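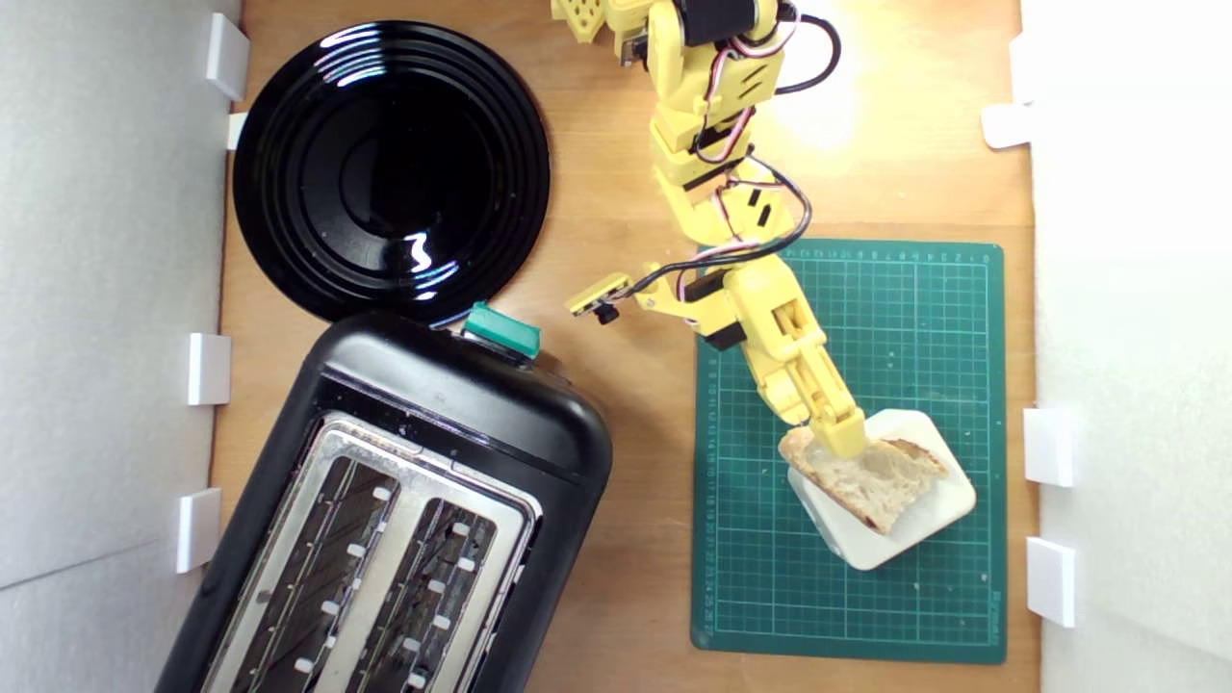
Toaster Task Suspension and Return to Service: Frequently Asked Questions

Plora Teaching Laboratory, Small Manipulator Program

This page answers questions received from bench users since the Toaster Task was suspended in September. It applies to all enclosed bays fitted with a yellow printed arm. It does not apply to the mobile platforms, which have their own notice.

What happened?

During an unattended run, an arm in Bay 2 stopped responding to position commands while its gripper was closed on a slice of bread inside the toaster slot. The toaster lever was down and the heating elements were on. The arm did not withdraw. The control program continued to report a normal state for 13 seconds before it raised a fault, and the toaster remained on until its own timer released the lever.

Two printed gripper fingers softened and had to be discarded. The wrist camera cable was scorched along part of its length. There was smoke in the bay, but no fire, and no person was injured.

Was the building alarm activated?

No. The smoke stayed mostly within the bay and cleared after the room ventilation was raised. A bench user at another station noticed the smell and pressed the room stop button. The laboratory regards this as a serious event regardless of the limited damage.

What caused the arm to stop?

The shoulder servo lost its data connection. The connector had worked partly out of its socket through repeated motion of the cable bundle. All servos on the arm share one data line, so the loss at the shoulder also cut off every joint below it. Each servo held its last commanded position, as it is designed to do. On most tasks that behavior is harmless. With the fingers in a live toaster slot, it kept plastic parts next to a heat source.

Why did the control program report a normal state?

The Buvus control program reads joint positions and compares them with the commanded values. When a reading failed, the version then in use repeated the last good value. The repeated value matched the command closely enough that no error was raised until the communication timeout expired. The timeout had been set to 2000 milliseconds in the configuration file, but the retry logic restarted the timer each time a retry was made. The effective delay was therefore much longer than the file suggested.

This has been corrected. A failed reading is now marked as missing, and the timer runs from the first failure without being restarted.

Why was the toaster not switched off by the program?

At the time of the event the toaster was plugged into an ordinary outlet. The program had no means of removing power from it. This was a weakness in the bay design and was not the fault of the user who started the run.

Were the warning signs missed?

Yes. A review of the logs found 1274 single-packet read errors on the same arm in the weeks before the event. Each one recovered on retry, and none was shown to the user. The errors were written to a file that was not routinely reviewed. Errors of this kind are now shown on the bench screen, and a bay is taken out of service when they recur within a single session.

Which activities are permitted now?

Cold practice is permitted in all inspected bays. This includes picking bread up from the plate on the cutting mat, moving it toward the toaster, placing it in a slot, taking it out again, and setting it on the black plate. The toaster must be unplugged at the wall, and the plug must be left where the user can see it.

Pressing the lever with the arm is permitted during cold practice. On most toasters the lever will not latch without power, and this should not be logged as a task failure.

Which activities are not permitted?

Users may not connect a toaster to power in any bay that does not carry a current inspection tag. Users may not run a powered toaster unattended in any bay, whether tagged or not. Extension cords and power strips may not be used inside the bay walls.

How do I know whether my bay has been inspected?

An inspected bay has a dated tag at the entrance to the bay and a matching entry in the Plora booking system. If the tag is missing, or if the tag and the entry do not agree, the bay is to be treated as uninspected. Please do not move a tag from one bay to another.

What does the inspection cover?

Every data and power connector on the arm is unseated, examined, and reseated. The cable bundle is checked through the full range of each joint to confirm that no connector is carrying the pull of the cable. Clips are added at the shoulder and elbow where they are needed. The printed links are checked for cracks, with attention to the screw holes. The gripper fingers are checked for warping by closing them on a flat gauge. Finally, the shoulder connector is pulled by hand during a slow motion, and the program must report the fault and cut toaster power without help from the user.

May I add slack to the cables myself?

No. Too much slack was considered as a possible factor in this event, and loops of wire can also catch on the toaster lever or the edge of a plate. If the cable loops beside the arm appear tight, or if they rub against a link, stop work and submit a service request.

What is the new power arrangement?

Each powered bay is being fitted with a Cevine switched outlet controlled by the safety circuit. Power to the toaster is cut when the stop button is pressed, when the program reports a communication fault, or when the program itself stops sending its regular signal. Power does not return automatically. The user must reset the outlet by hand after the cause has been found.

Does the stop button also release the arm?

The stop button removes motor power, and the arm will then sag under its own weight. It may drop onto whatever is beneath it. Users should keep hands out from under the arm when pressing the button. If the gripper is inside a toaster slot at that moment, the fingers may remain in the slot. Do not pull on them until the toaster has been unplugged and allowed to cool.

What should I do if the arm freezes while holding bread?

If the toaster is unplugged, stop the program, support the arm at the upper link, press the stop button, and open the gripper by hand. Record the event in the bay log before restarting.

If the toaster is connected to power, press the stop button first. Confirm that the outlet light is off, and then unplug the toaster at the wall. Do not reach into the bay while the elements may still be hot, and do not use a metal tool to remove bread from a slot. If there is smoke that does not clear promptly, leave the room and use the building alarm.

Are the gripper fingers being replaced with a different material?

The laboratory tested fingers with heat-resistant tips made to the Vasić pattern. They held their shape better near the slots, but they gripped soft bread less reliably and tore it more often. They will be issued only for supervised powered sessions. Standard printed fingers remain in use for cold practice and must not enter a powered toaster.

Does the kind of bread matter?

It matters more than the earlier task sheet suggested. Torn or irregular pieces can fold when pressed and may jam against the guides inside the slot. A jammed slice raises the load on the arm and can hold the fingers in place even when the servos are working properly. For powered sessions, use whole slices only. Irregular pieces may be used for cold grasping practice on the mat.

Bread used in practice is not to be eaten.

Can data recorded before the suspension still be used?

Yes, with one exception. Recordings from the Bay 2 arm may contain repeated joint values where readings had failed. These recordings have been flagged in the archive. Users who have already trained a model on them should check the affected episodes against the camera footage before reporting results.

When will powered sessions resume?

Bays will be reopened one at a time as each passes inspection and receives its switched outlet. Bay 2 will be reopened last. The booking system will show the powered option only for bays that are ready, and requests for an earlier date cannot be accepted.

How do I report a concern?

Use the safety form in the booking system, and select "Manipulator bay" as the location. Reports may be submitted without a name. For an urgent matter during open hours, press the room stop button and notify the duty desk in person. Equipment involved in a report should be left as it is until the duty desk has released it.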